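Ticket: Iltcombe cell, right arm lags left in recorded episodes
Status: Resolved, monitoring
Opened: 5th May

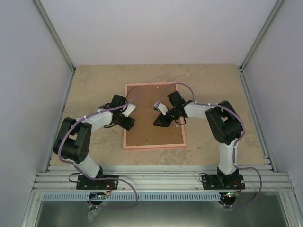 Symptom
Recorded joint positions for the right arm trail the left arm in two-handed episodes. The offset is 3 frames at the start of an episode and grows to 11 by the end. Both arms follow the operator normally. The fault is in the logged data only.

Impact
Episodes from the last batch can't go to training as they are. The Prasness set has 3,000 episodes and is not affected, as it was recorded before the logger update.

Checks done
Swapped the purple cables between arms at the electronics end. Lag stayed with the right arm. Cables ruled out.
Power cycled both units. No change.
Replayed a left-only episode through the Drovico logger. Timestamps clean.
Replayed a right-only episode. Timestamps clean. Fault needs both arms streaming.

Cause
The logger stamped right arm packets when they were written to disk, after the left arm queue had cleared. Left arm packets were stamped on arrival. The setting was changed in the update and had no entry in the release notes.

Fix
Set both streams to stamp on arrival. Recorded 7 test episodes over the bare tray with the Sakamoto script. Offset zero in all of them.

Still open
Decide whether to re-align the affected batch or record it again. Re-alignment needs the raw packet log, and the colour streams have to be checked against it as well.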